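Fumcombe firm says old office gear will be packed for reuse, but questions remain

Ruddock, the equipment reseller that took over the former Onen building in January, says it will box up and rehome computer accessories from 28 local offices. The pitch is familiar. Fumcombe heard much the same from Vomero, which collected for 3 months and never said where any of it ended up.

Sorting is done on a green sheet laid over a glossy green floor, which the company calls its packing area.

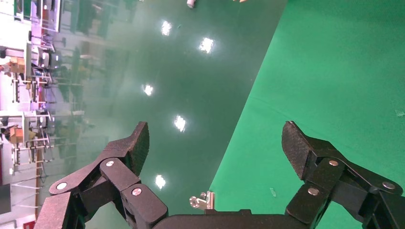 Perla Cuevas wrote in to say that her office handed over keyboards last time and never got a receipt, and that she would want one before giving up so much as a cable.

Ruddock's manager, Gopinath Kulkarni, said every box will be logged. He did not say who will check the log.

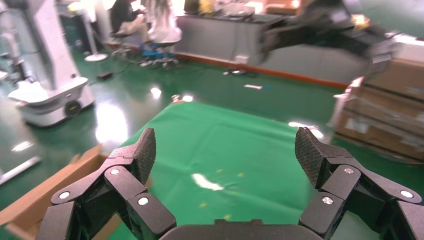 Who pays if the items can't be reused? The offices do, at 22 dollars a box, according to the sign-up form.

That fee is missing from the flyer. So is any word on testing, though a mouse and a coiled cable sharing an open cardboard box may or may not work when they reach the next desk. 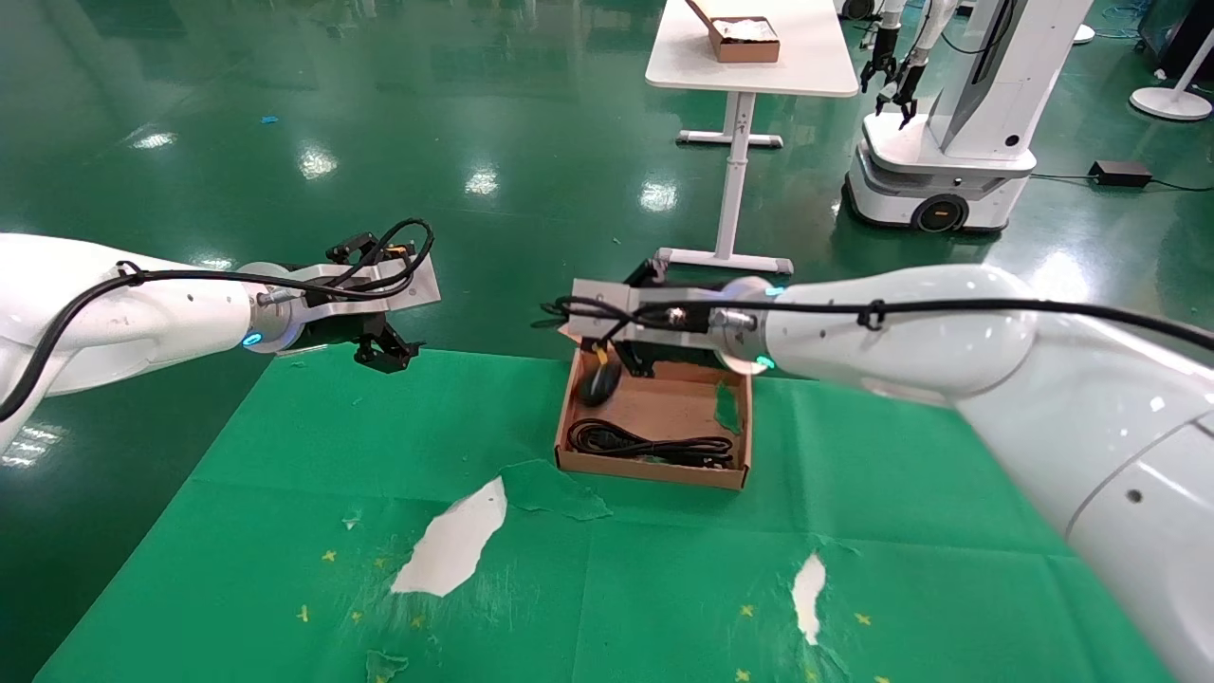

Kulkarni said testing would be "looked at" once collections are running. Nearly 52 boxes are expected in the first round. The company has not set a date for publishing results.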